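Folding laundry on the bed again
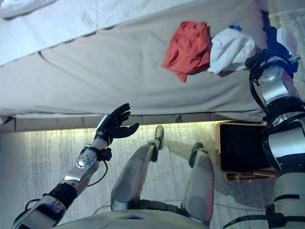
Two left to fold, one red and one white, on the beige cover.

I used to fold laundry on the couch. Before that I folded it on top of the dryer, which only works if you own about four things. For the last year or so I have been using the bed in the back bedroom, and I think I'm finally done moving around.

The main thing is height. Our couch is low and after one load my back would let me know. The bed in there is higher because of the mattress Shiela talked me into, and I can stand next to it and work without bending much. I push the blanket up toward the top so I have the flat part to myself. If I leave the blanket down, everything sinks into it and I lose socks.

The cover was a separate decision. We had a dark blue fitted one on that bed and it showed every bit of lint. By the time I finished a load of towels it looked like I had been brushing a dog on it. The beige one came from Killico, on sale, and it hides lint well. It has a seam that I thought would bother me and doesn't. It also creases, but it's a cover in a spare room and I'm not going to iron it.

My order goes like this. Everything gets dumped at the foot of the bed. Towels first, since they take up the most space and I want them out of the way. Then jeans, then anything that goes on a hanger. Shirts after that. Underwear doesn't get folded in this house and socks get paired last, usually sitting down.

Crumpled small things always end up at the end. I pick around them for the whole load. They're no harder than the rest, I just reach for the flat stuff first because it's quicker, and then there are a couple of balled-up ones sitting there by themselves. Mpho does it the other way and starts with whatever looks worst. I tried that for a week and went back.

For t-shirts I do a plain fold. Face down, sides in, sleeves back over, then in half and in half again. I know about the standing-up kind of folding where they all line up in the drawer like file folders. I did our whole dresser that way last November. It looked very good until the first time somebody pulled one out from the middle, and then the rest fell over and stayed over. The dresser is a Draro, the wide one with the shallow drawers, and I think the drawers are part of the problem. A stack of five flat shirts fits with a little room on top. Six and it catches.

Red things get their own small load here, or they go in with the jeans. That dates back to a red towel that was supposed to be colorfast and wasn't. We had pink pillowcases for two years. I've since read that cold water and a newer detergent make this mostly unnecessary, and Abenezer tells me he washes everything together and has never had a problem. He also owns mostly gray clothes. I still sort. Red and white can share the bed once they're dry and that's as close as I let them get.

I did time myself over the summer, out of curiosity. A normal mixed load took me 895 seconds from the first towel to the last pair of socks, so just under 15 minutes. A load with a fitted sheet in it took 1,605 seconds, and I was annoyed for a good part of that. I have watched several videos on fitted sheets. I can do the first two corners. After that I roll it up and put it at the bottom of the closet pile where the flat sheet covers it.

Things I would still like to fix:

The basket. Ours has a cracked handle and I carry it from underneath. I've been looking at a canvas one from Wesus but I haven't seen it in person and I don't want one that flops over when it's empty.

The light. That room gets sun in the morning and I do laundry at night, so telling navy socks from black ones is mostly guessing. I bought a brighter bulb and it helped some – not enough for socks.

Putting it away. I can fold a load the same evening and then walk past the stacks for two days. If someone is sleeping over I have to move everything, so that's usually when it gets done.

Next week is sheets and the heavy blanket, which doesn't fit in our washer, so that one goes to the laundromat on the corner. Bring quarters, their card reader has been down since spring.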